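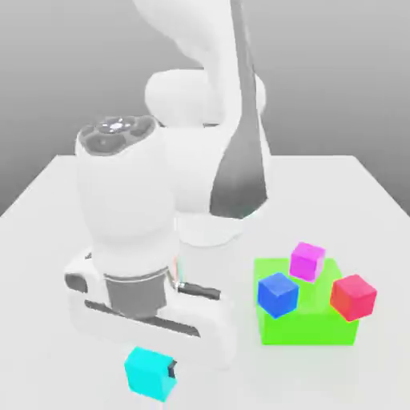

dornus-blocks

Simulated tabletop block tasks, with planner and data logger

Version of Jan 27, 2025

Contents

What is in this package
Install
Running an episode
The planner
Record format
How the data was made
Known problems
License and contact

What is in this package

dornus-blocks is a small simulation environment for one robot arm, a set of colored cubes and a larger block which we call the platform. It comes with a scripted task planner, a motion layer, and 3414 recorded episodes. We wrote it at Dornus to test task planners before we connect them to the real arm, and we now share it so that other groups can compare their results with ours.

The standard scene has 4 cubes (cyan, magenta, blue and red) and one green platform. A goal is a short list of relations, for example "red on platform" or "cyan on table". The planner receives the goal and the current poses, and gives back a sequence of pick and place actions. The platform itself is never picked. It is wider than the gripper can open, and the planner treats it as a fixed support.

The older package, Jiltano, had the same cubes but no platform. Goal files from Jiltano can be loaded with the option --legacy. Episodes from Jiltano can not be loaded.

Install

You need Python 3.10 or newer. A graphics card is needed only for rendering, the physics run on the CPU.

git clone the repository, then in the main folder:

pip install -e .
python -m dornus_blocks.check

The check command loads the arm model, moves it to the home position and closes the gripper once. If it prints "check ok", the installation is complete. On a machine without display, set DORNUS_HEADLESS=1 before you run it. Without this variable the check waits for a window and does not give any message.

Running an episode

python -m dornus_blocks.run --goal goals/three_on_platform.yaml --seed 16

The seed decides the start poses of the cubes and of the platform. Cubes are placed with random rotation around the vertical axis, so they are usually not parallel to the platform. With the same seed and the same version of the physics library you will get the same start poses. The motion after that can be different in small details between processors.

Useful options:

--view front, top or wrist. Default is front.
--record writes the episode to the folder out/
--no-plan loads the scene and stops, good for checking the poses
--slow limits the joint speed to one quarter

The planner

The planner works in two levels. The upper level searches over symbolic actions and knows only which object is on which support. The lower level tries to find a grasp and a collision-free path for every action. When the lower level fails, it returns the name of the object that was in the way, and the upper level adds this as a constraint and searches again. We limit this to 16 rounds. After that the episode is marked as "no_plan".

Grasps are always from above. For each cube we sample the gripper rotation in steps, first the ones aligned with the cube faces. The fingers need free space on two opposite sides, and on the platform this is the most common reason for a failed grasp – the cubes stand near each other and the gripper housing is wide. In such a case the planner may first move a neighbor to the table, also if the goal does not ask for it.

For placing on the platform, a position is accepted when the center of the cube is inside the top face with a small margin. The cube is allowed to go over the edge a little. If you want stricter placing, increase place_margin in config/planner.yaml. A larger margin gives neater results but also more episodes without a plan.

Record format

Each episode is one folder with these files:

meta.json – seed, goal, result, version of the package
states.npz – joint positions, gripper opening, poses of all objects
plan.json – the symbolic plan, with all rejected plans before it
front.mp4 – rendered video from the front view

Poses are given in the robot base frame, in meters, with quaternions in the order x, y, z, w. Please be careful with this, the Simões reader uses w first. A conversion script is in tools/.

The videos are compressed and the edges of the arm are a bit soft in them. If your perception method needs clean images, render again from states.npz with tools/rerender.py.

How the data was made

All episodes come from the scripted planner, and no human teleoperation was used. Goals were sampled from the goal files, and start poses from the seeds. Failed episodes are kept, with the reason in the field "result". The 119 episodes marked "held_out" have goals which are not in the rest of the data, and we ask you not to train on them.

Light, background and table color are the same in every episode. A model trained only on these images will probably not work on a real table without more variation. We did not test this.

Known problems

The gripper sometimes touches the platform edge when a cube is picked from the table close beside it. The contact is small, but it can rotate the platform, and then the poses in the plan are old. The planner does not look again until the next action.

With the wrist view, the gripper body hides a part of the cube just before the grasp. Pose estimation from this view alone is not reliable.

The Stuvcombe exporter writes the colors as names, and it writes "cyan" as "blue" in files made before July. Run tools/fix_colors.py on them.

License and contact

Code is under the MIT license, data under CC BY 4.0. For errors please open an issue, with meta.json of the episode attached and the full command you used.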